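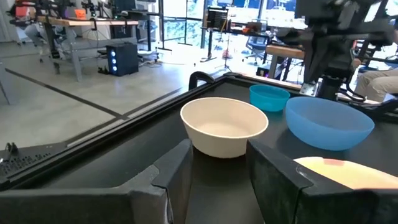

*White, teal and light blue bowls on the black table.*

I wanted to write about bowls for a long time. In my kitchen in Skorncombe there is one cupboard, and it is not deep, so everything I own for soup, cereal and salad must stand in one pile. When I moved here I bought whatever was cheap and had a nice colour. After some years I had a pile which I was afraid to touch.

The mistake was that I looked at each bowl alone. In the shop you take it in your hand, you turn it round, you like it. You do not think how it will sit inside the other ones. A deep round bowl with a thick rim is lovely for soup, but it is a bad neighbour for a wide shallow one. The wide one does not go inside, it sits on top like a hat and moves each time you open the door.

So in May I took everything out and began again. I put the bowls on the floor in the hall and tried them in pairs. Some of them went together at once. Others I turned this way and that way and they still stood crooked. I made three groups in the end: those that nest properly, those that only rest on the rim, and those that must live alone. The last group was bigger than I hoped.

A few things I learned, in case your cupboard looks like mine. The foot matters more than the rim. If the bowl has a narrow foot ring and the sides go up round and gentle, another one will usually find its place inside. The outer bowl must be the larger one, of course, but only a little larger is not good -- then they get stuck, and you have to pull with both hands. I had two from Hattar that did this and I chipped one of them over the sink.
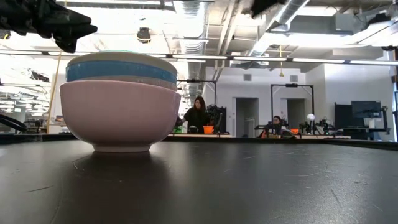 I also stopped to keep the plastic ones together with the ceramic ones. Plastic is light and it slides, and when it is at the bottom of the pile the whole thing leans. Now my plastic bowls have their own place beside the bread box, and I take them when I eat outside or when I mix something quickly. The ceramic ones stay in the cupboard, two or three in a stack and not more. With four I could not see what I was taking.

About colours I have no rule. My sister-in-law has everything white and it looks very calm, but I like to see a stripe of blue inside of pink when I open the door in the morning. At 7 o'clock it is the only bright thing in my kitchen. If the shapes agree, the colours can do what they want.

For lifting I have now a habit. I take the top bowl by the rim, with the thumb inside and the fingers outside, and I put it down before I take the next. Before, I was pulling the bottom one out and holding the rest with my chin! Please do not do it.

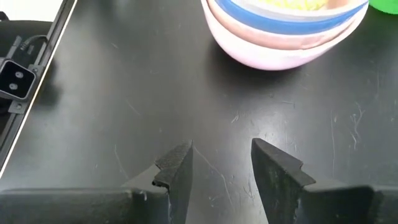
*Three in one stack, with the bright blue rim innermost.*

The bowls that did not fit anywhere went into a box. I paid 48 for the whole lot when I bought them at Gadico, so it was not a big loss, and two already went to the neighbour downstairs. There is still a Nirnow salad bowl that I cannot decide about. It is too wide for the cupboard and for now it stands on the fridge with onions in it.

Next I want to do the lids.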